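Search this site Search Go

Why Is There a Hole in the Middle? The Story of a Toilet Paper Roll

I stacked up some toilet paper the other day, three rolls on the bottom and one more to go on top, and it got me thinking. Who decided it should be a tube?

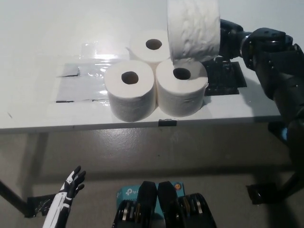 How a roll gets rolled

Toilet paper starts out as mush! Wood or old paper gets mixed with loads of water until it looks like thin, gloopy oatmeal. Machines spread the mush out flat, squeeze the water away and dry it, and you end up with one giant sheet of very thin paper.

That sheet gets wound onto a cardboard tube that's much, much longer than the one in your bathroom (picture a pool noodle made for a giant). Then a big saw goes chop, chop, chop, and out come lots of little rolls. The hole is just the inside of the tube, and it's what lets the roll spin on its holder.

What are the little bumps for?

Run your finger over a sheet and you might feel a faint pattern. It's called embossing – say it "em-BOSS-ing" – and it's pressed in with a patterned roller. The bumps make the paper feel puffier and softer, and they can help the layers stick together.

Try it: build a roll tower

Ask a grown-up for some spare rolls first. Stand three of them up so they're all touching, like a triangle. Now lay one on its side on top. Does it wobble? Mine rolled off 7 times before I found the right spot (the dip between two rolls is a good place to start).

Next, try standing the top roll up with its hole facing the ceiling. Flat ends are a lot easier to balance than round sides! I got my tower to stay up for 55 seconds, and then I bumped the table with my knee.

More from Moura Kids
Why does soap make bubbles?
Where does bathwater go?
How a sponge drinks

Contact us | © December 2019 Moura Kids, Trirnthorpe | Back to top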